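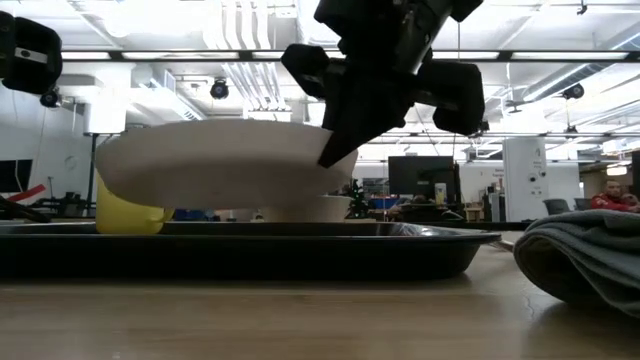 Are longer cuts better cuts?
Speaker notes, film club evening at the Plitura. Rodel Dumlao

Opening

Say hello, wait for the latecomers, don't start with the joke about the seats.

Ask for hands: who has bought a film they already owned because the new box said "extended"? Put my own hand up. I have done it more than once and I'm still cross about the last time.

What I want to argue tonight is that a director's cut is mostly a sales label. Some are very good films. I don't think the label has much to do with it, and I'd like us to stop treating it as proof that we're getting the real thing.

Who says it's the real one?

Take Gatorel, which most of you saw here in October. The cinema version drags a bit in the middle, then has that lovely quiet ending on the ferry. The later cut has 10 more minutes. I sat down with both and a notepad.

Nearly all the new footage is people arriving at places. The brother parks. The brother walks up the path. There is one new talking scene, in the kitchen, where he tells his sister why he left. In the short version you work that out from how he stands in the doorway. In the long one he says it aloud, and then she says it back to him.

(Play clip 1, doorway. Then clip 2, kitchen. Don't talk over clip 2, it does the job by itself.)

Pause here. Someone will say they liked the kitchen scene. Fair enough. Ask them what they learnt from it.
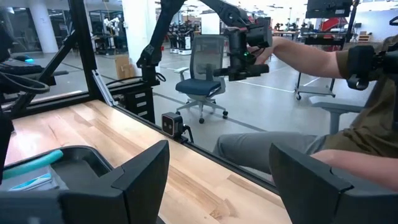
The trouble with the story we're told

The usual story goes like this: brave director, frightened studio, scissors. It may be true sometimes. But look at who tells it. It's on the back of the box, in the interview on the disc, and in the press notes the interviewer was working from. Three places, one source.

Deligiannis put out Surnard in two versions and called both of them final. I've read the booklet twice and still can't tell which one I'm meant to prefer. The booklet also says the editor "supported the new vision", and the editor isn't quoted anywhere. I would like to hear from the editor.

Numbers slide. The film site I use has 1174 user ratings for the long Surnard, and it scores higher than the short one. Before anyone cheers: who sits through a second, longer version of a film? People who loved the first. Of course it scores higher. I wouldn't trust a pie shop that only asked people coming back for another pie.
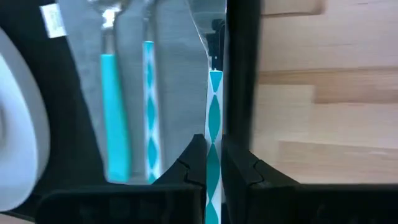 Page last changed: 2023-08-07

When it does work

Be fair in this bit. I was rude last time and got letters.

Sometimes a cut scene held up the whole plot and you feel the hole where it was. Sometimes the new version is shorter, and I'm always more hopeful about those. My test is to watch the long one and write down any scene I'd miss. With Surnard I wrote down one, the bus station. It runs for 60 seconds. The rest I could lose without a pang.

Questions

Likely one: "Shouldn't the director decide?" Answer: which year's director? The one who was in the room, or the one being asked for a new edition much later? I don't know either. Say so.

If it goes quiet, ask about films they think are too short. Finish before the bar shuts.

Comments (3)

Marit: I was the one who liked the kitchen scene and I still do. Her face when she repeats it is the best acting in the film.

oldprojector: Good talk, but you skipped the music. The long Gatorel has a different tune over the ferry and it's much worse. That annoyed me far more than the parking.

Jen P: Is the short Surnard still on disc anywhere? I can only find the long one in the shops.

Contact the film club | Copyright Rodel Dumlao | Back to top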